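Dokton cell, progress report to Drakby
February

Hi Bình,

I know the form has boxes for all this, but you told me last time that you'd sooner read it as a letter, so a letter is what you're getting (the form is filled in too, and it's much duller). The short version is that the Dokton cell is back up with both arms on it, the grippers have been rebuilt, and we're running the gear job again. The longer version has a cable in it that I'd like to throw in the river.

We're still on the gear kit as our test job: loose gears on the dark top, the round plate with its pegs, and the arms have to bring the two together without knocking anything over.

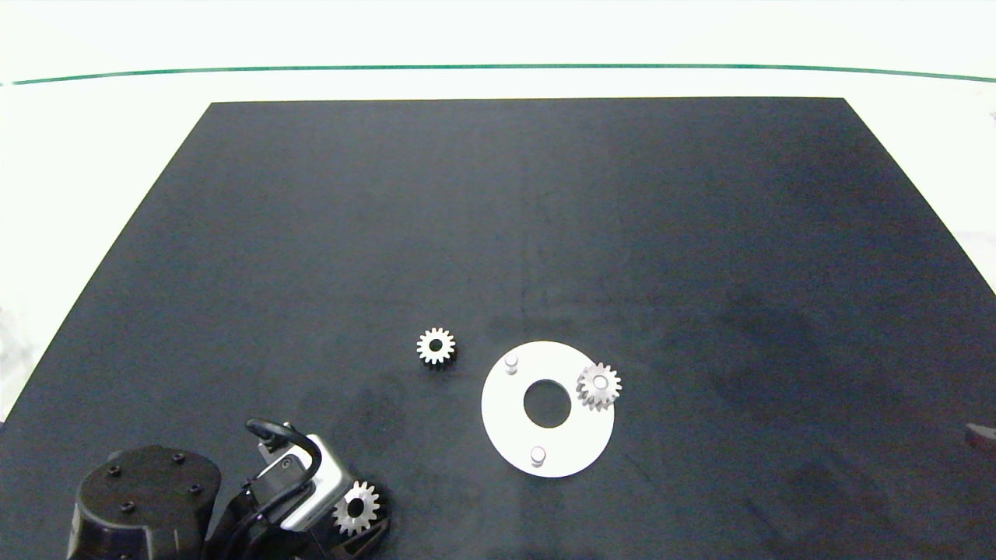
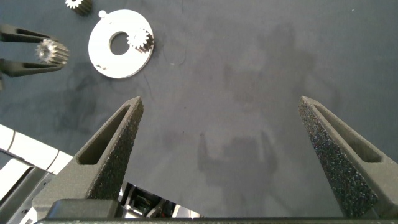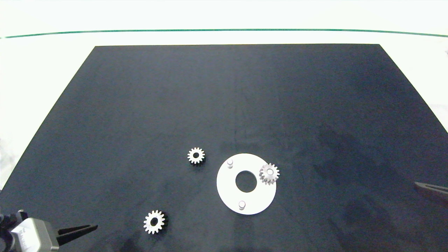
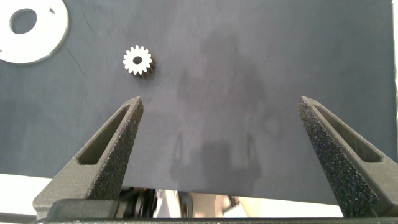

Khải Hầu read a draft of this and wrote back that I should start with the calibration, on the grounds that new fingers on an arm that doesn't know where its hand is will only drop things more firmly. Fair enough! Calibration first, then.

Calibration

When I took the cell over from the fall work, the two arms each had a perfectly good idea of where the table was, and those ideas didn't agree. You could send both of them to the same spot and they'd meet with a little sideways gap between the tips, small at the near edge of the table and worse toward the far edge. I spent most of a week blaming the software. Then I put a straightedge across the two mounting plates and found the left one had a burr under a corner, so the whole arm was leaning by a hair. I took it off, filed the burr down, wiped both faces, put it back, and tightened the bolts crosswise in two passes the way I should have done in the first place.

After that I redid the hand-to-camera calibration on both wrists and the overhead one as well. Esix's routine wants the arms warm, and I can confirm that it means it. Calibrate from a cold start and you get numbers that look lovely at nine in the morning and are off by lunch. So the rule on the cell now is 30 minutes of idle motion first, slow sweeps with nothing in the grippers, and only then the calibration. I've taped that to the cabinet door, because I was the one who kept skipping it.

Fingers and pads

The old pads were worn smooth right at the tips, where the gears get pinched, and a worn pad is a sneaky thing. The gear doesn't fall. It turns a little as the arm lifts, and then you arrive over the peg with the bore tilted and wonder why it won't seat. We'd been "fixing" that with more grip force for months, which only wore the pads faster (sorry, that was me again).

The new ones are the gritty type, cut to run the full inner face from the tip down to the base. Bạch did the cutting for us and were very patient about my drawing, which had the left and right swapped. I glued the first set on with the same adhesive as before and had one peel at a corner within 200 picks, so on the second set I scuffed the finger face, degreased it, and left the whole thing clamped for 16 hours. They've stayed put so far. I check the corners with a fingernail at the start of every session and I'd like to keep doing that through the spring before I say the problem is gone.

The slotted fingers themselves I left alone. I was tempted to go to a solid finger for stiffness, but I had both grippers apart on the bench and couldn't find a crack anywhere, and the lighter finger is kinder to the gripper drive. One of the screws at the root of a finger had backed out by nearly a turn, though, so all of them now have a dab of thread locker and a paint mark across the head. If a paint mark doesn't line up, you stop and look.

The cable

OK, the cable. The wrist cable loops over the top of the gripper body, and it needs that loop, since the wrist has to be able to roll all the way round. Too short and it tugs at the connector at full roll. Too long and it sags, and sooner or later it gets leaned on by something. I had an intermittent fault on it that showed up as the gripper refusing to open, once in a blue moon, always with me out of the room.

I swapped the connector. Same fault. I swapped the cable. Same fault, only less often, which was worse. Khải sat with it one evening rolling the wrist back and forth by hand with a meter on the line and caught it: the strain relief was clamped on the moving side of the joint where it should have been on the fixed side, so every roll was bending the cable at exactly the same point, right behind the plug. We moved the clamp, remade the loop with a bit more slack, and ran the wrist through 100 full rolls without losing the signal. I'd call that promising. I wouldn't call it closed yet, and I've ordered a spare cable on the project account so we aren't stuck waiting if it comes back.

The work surface

A small item, but it ate time, so I'm putting it in. The dark top picks up smudges and lint, and the wrist cameras see every bit of it. Most of that is harmless. What does hurt is a patch that's gone pale from rubbing, since the gear finder likes bright things and will now and then fall in love with a scuff. Shadows from the arms bother it too, especially when both grippers are working close in. We moved one of the lights, which helped some, and raised the threshold a touch, which helped more. I wipe the top down before each session with a barely damp cloth. Please don't let anybody "help" by using the glass cleaner, it leaves a shine and then we're back to square one.

What isn't working

Seating a gear so that it meshes with one that's already on the plate is still hit and miss. Setting a gear over a bare peg is fine, I'm happy with that. But when the teeth have to find each other, the arm comes straight down, lands tooth on tooth, and either gives up or leaves the gear perched there looking pleased with itself. A person does a tiny wiggle without thinking. We need the arm to do the wiggle. I have a version that rocks the wrist a few degrees each way under light pressure, and it works when I stand over it and nudge the settings between tries, which I realize isn't a result.

The plate also wants to creep. It isn't fastened to anything, and a gear pushed down off-center can slide it. Khải wants to hold the plate with the second arm. I want to pin it from below and be done. We haven't settled this, and if you have an opinion I'd be glad of someone to break the tie (preferably my way).

Money and time

We're under on parts, mainly because I rebuilt the grippers when I'd budgeted to replace them. I'd like to move what's left of that line into spares: a second wrist cable, a set of cut pads on the shelf, and one complete finger pair. I've put the request in with this report and it needs your signature on the second page. Time is the tighter one. The cable hunt cost us what I'd set aside for writing up the maintenance schedule, so at the moment that schedule lives on the cabinet door and in my notebook. I'll type it up properly before I touch the meshing work again, and Khải has agreed to run a session from it with me sitting on my hands, so we find out what I left off the page.

Could you also ask whoever has the Esix service login to send it over? We're one firmware version behind on the left arm and I don't want to update one side without the other. After any update I'll redo the whole calibration, warm-up included, and send you the before and after numbers.

Come by whenever you like. Mornings after ten are best, the arms will be warm by then.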